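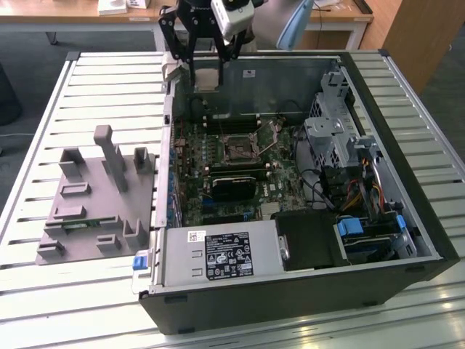 ## 4.2 Offset claims and the problem of counting twice

Figure 4. Desktop tower with the side panel removed; the CPU socket is empty.

Sellers of military equipment often promise work in the buyer's country as part of the deal. These promises, known as offsets, are a regular feature of the press material we collected, and we found few of them easy to believe. The Stivano contract is a fair case. The seller announced 600 skilled jobs at the Clurnham plant, and the figure was repeated in later statements without any note of how long the jobs would last or whether they were new.

Our own reading of the plant's yearly returns gives a much smaller rise. Staff numbers grew by 40 in the period covered, and the returns do not separate defence work from the civilian repair business on the same site. It may be that further posts were created at suppliers – the seller says so – but no list of suppliers has been published, and our two requests for one went unanswered.

The Bellska agreement raises a different doubt. Its offset value was set with a multiplier of 5, so that each unit of money spent on training counted five times towards the target. Multipliers of this kind are legal and widely used. They also make it hard to compare one deal with another, and we have left Bellska out of the totals in Table 3 for that reason.

Motaung is sometimes held up as the success of the group. We are not persuaded. The ministry's register holds 3021 entries for offset work, yet many share a contract number and a description, which suggests that the same task was logged by both the main contractor and the firm beneath it. Until the register is cleaned, claims about its size say little about what was delivered.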